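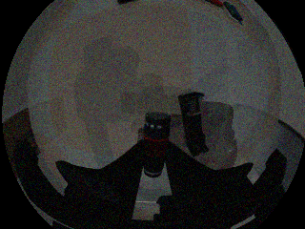 # Why is the Soriano Hall dining room so loud?

My project started with me yelling "what?" at my roommate over a plate of rice for the third time in one dinner. I live in Soriano Hall, I eat there twice a day, and I leave with a headache more often than I'd like. So when Ms. Dalisay said we could pick anything for the sound unit, I already had my topic!

## What I did

I borrowed a sound meter from the physics office (thank you, Libor Sýkora, and sorry about the battery door) and sat at the same table by the tray return for 8 dinners in September. I wrote down a reading every five minutes. Aminu Yusuf did the same thing at the far end near the windows, except for one Wednesday when he had a dentist appointment, so there's a gap in his column.

We also asked people leaving the room two questions: did you have to raise your voice, and would you have stayed longer if it was quieter? We got nearly 60 answers, which is more than I expected from hungry people who wanted to go home.

## What I found

The loudest reading at my table was 87 decibels, right at 6:15, when the soccer team comes in. I thought the trays would be the main problem because they drive me crazy, but the tray crashes are short. Most of the noise is just talking. One table gets louder, the next table talks over them, and pretty soon the whole room is shouting about homework. My textbook calls this the Lombard effect and I now hear it everywhere, including at my aunt's house.

Aminu's end was quieter on every night we both measured. There are long curtains over there and the ceiling is lower. My end is tile, brick and a big bare wall.

Most people said yes, they raised their voices. The second question was kind of a mess, though. A few people said they'd leave sooner if it was quieter, and I still don't know what they meant.

## What I'd change

I should have counted how many people were in the room each night. Without that I can't really say if the curtains matter or if fewer people just sit by the windows. Fidel Bravo pointed this out during my practice talk and he was right, so I'm trying it next month with a clicker.

I'd also like to hang some heavy blankets on the bare wall for a week and measure again. The dining manager said maybe, after midterms.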